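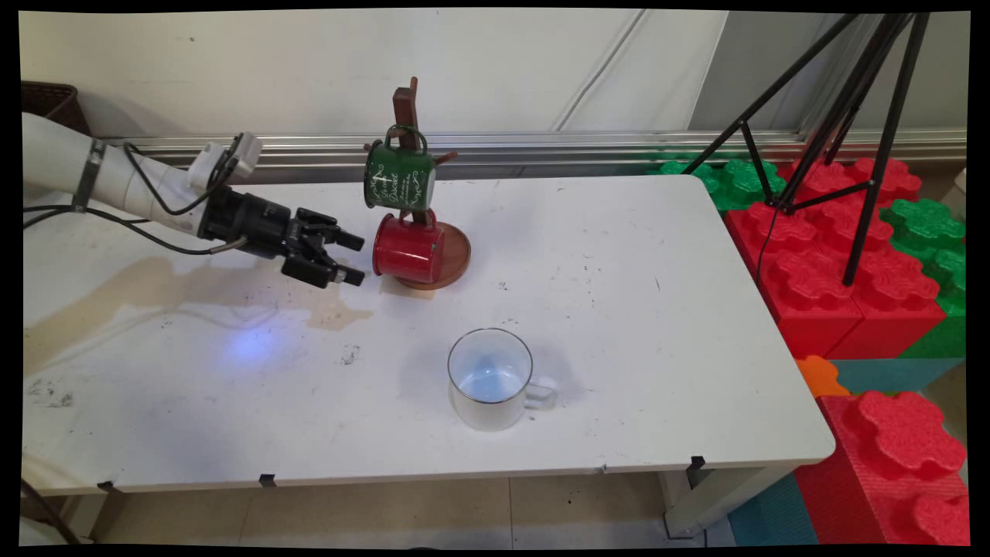

Umali Street Community Garden, April members' meeting

Well, I got handed the notebook again, so you're stuck with my version of the minutes. We started at 7:10 because the side door was locked and Kobe Meijer had to drive home for the key. Present were Kobe (running the meeting), Anong Sukprasert, Canan Bilgin, Wiroj Yimyam, Amnuay Prasertsri and me, plus a few of the new plot holders. Welcome, new people! Please come back, it's usually shorter.

Last month's minutes were approved with one fix. I wrote that the compost bins were moving to the north fence and it's the east fence. Sorry to anyone who already started digging.

Money. Canan says we have $2773 in the account after paying the Grosano invoice for the topsoil. Plot fees are in from everybody except two people, and she's going to call them herself. Amnuay asked if we could put aside $600 for the water line repair and we all said yes, so that's done. Canan would like receipts handed to her in an envelope with your name on it – the loose ones in her coat pocket went through the wash.

Water. The spigot by plots 9 through 12 is still leaking. Wiroj got a quote of $285 from Draletti for the valve and the labor, and he thinks it's fair. I thought it was a bit high, but I've never replaced a valve in my life, so I voted for it with everyone else. He'll set up a morning visit and let those plots know when the water will be off.

Waiting list. We're at 26 names, which is the longest I can remember. Anong wants to split two of the big plots into halves when they come open in the fall. This went on for quite a while! Kobe worries that half plots are too small for squash, and Anong said plenty of people don't want squash. We agreed to try it with one plot and talk again next spring.

Tomatoes. Amnuay has started way too many seedlings, mostly a paste type called Grumance that did great for him last summer. He's giving them away at the Sunday workday, starting at nine. Bring a box or a tray, and please take more than one.

Other stuff. The blue wheelbarrow has a flat again. Somebody's rosemary is growing through the fence into the sidewalk and the neighbor would like it trimmed (she was nice about it). One of the new members asked about bees, and Kobe is going to find out what the city rules say before we get excited.

To do: Wiroj books the valve job, Canan calls about the fees, Kobe looks into bees, and I patch the wheelbarrow tire.

We wrapped up at 8:35.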